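Comparing two gripper controllers in simulation
Project report, group 4 (Vasiliki Kouris, Danai Zervas, Rhodri Meredith)

What we wanted to know: does the Givier controller grab things better than the plain position one that came with the course, same arm, same gripper, same little table. All in the simulator. No real arm time this semester. 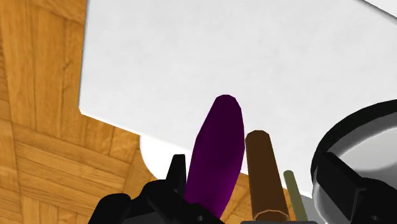
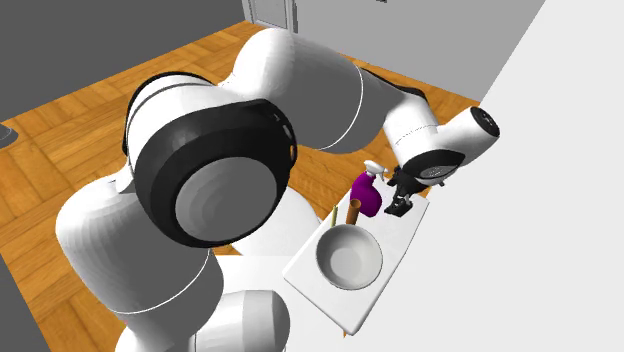
Setup. Arm starts from the same pose every run. Objects get shuffled a bit by a random seed, 50 seeds total, both controllers get the same ones so its fair. A run is a success if the object is lifted and stays in the fingers for 300 steps. Anything still going after 1000 steps gets killed and counted as a fail.

Camera stuff. We logged two views, wrist and a fixed one. The wrist view is good for checking finger alignment but you lose anything that's off to the side, so for deciding pass/fail we went with the fixed one. Should have picked it from the start — the first batch got scored from the wrist only and Danai had to redo all of it on Sunday.

Controllers. Position one: goes to the target, closes, lifts. Easy to read, easy to break. If it touches something on the way down it just keeps pushing. Givier one: slows down near contact and backs off if the force gets too high. More settings, and the defaults were way too soft for us. Fingers closed and then kind of slid off. Rhodri raised the grip stiffness by a factor of 10 and after that it held.

Results. Position controller was faster on nearly every seed. Givier got more successful lifts, mostly on the seeds where things stand close together. On thin objects both were bad. The fingers close a little off center and the thing tips before there's a real grip. We think that's the approach angle and not the controller, didnt have time to test it seperately.

Problems. Contact in the sim gets jumpy if the time step is too big. We lost runs to objects shooting off the table for no reason. Smaller step fixed most of it but everything got slow. Also the log script overwrote files with the same seed — fixed now, use the version in Danai's folder.

Still to do: approach angle test, wider finger pads, rerun the thin object seeds. Evanthia Spanos has our config files if the next group wants them.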